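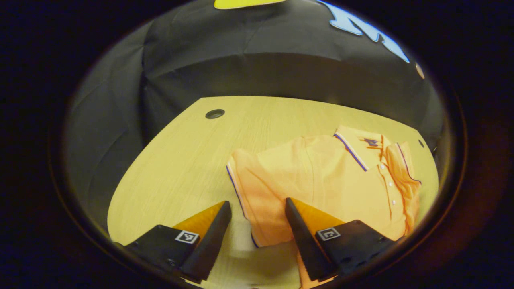
The gripper width fault

June 4, 2022

The fault first showed up as a bad fold. Replaying a polo shirt demonstration on the arm, the policy closed on the lower edge, lifted, and came away with nothing between the fingers. The log claimed a closed grip the whole way through. I put it down to the cloth and carried on, which cost me the rest of the afternoon.

Our hand-held gripper has no encoder. Opening width is worked out from the two square markers, one per finger: find both, take the distance between them, subtract the offset measured at full close. If one marker drops out, the code mirrors the other about the centre line. If both drop out, it holds the last value. Sinder, our logging tool, wrote all three cases to the same column with no flag, so a guessed width looked exactly like a measured one.

Senad Stojanovska spotted it. She plotted width against time for one recording and found a perfectly flat stretch in the middle of a fold. A hand never holds that still. Going back through the video, the shirt had ridden up over the right finger's mounting block and covered the marker. The mirrored value was wrong too, as the left finger had a little play in its slide and the two sides were no longer moving equally.

So there were two faults, and each hid the other. Tightening the slide made the mirrored width look sensible again. Had we done that first, we would have called it fixed and kept training on guesses.

I then checked the batch properly. Of 15 shirt recordings, 9 had at least one stretch with a marker missing. Shirts were worse than towels, mostly at the hem and sleeves, where spare cloth bunches near the fingers.

What has changed:

Sinder now writes a status beside each width: measured, mirrored or held.

Any recording with a held width during a grasp is thrown out. Mirrored is allowed for 3 frames, then the recording goes the same way.

Play in the slide is checked with a feeler gauge before each session. Edin Omerović has the limits written on the inside of the case lid.

The full-close offset is measured again whenever a finger has been off.

Still open: the arm has no check of its own that it is holding anything. It trusts the commanded width and lifts. With a shirt the result is an untidy table. Gorazd Petkov wants a motor current threshold before we try anything heavier, and I agree, though thin cotton barely registers on the current trace. Bangera, the newer finger design, moves the markers further down the block. First parts are due in September.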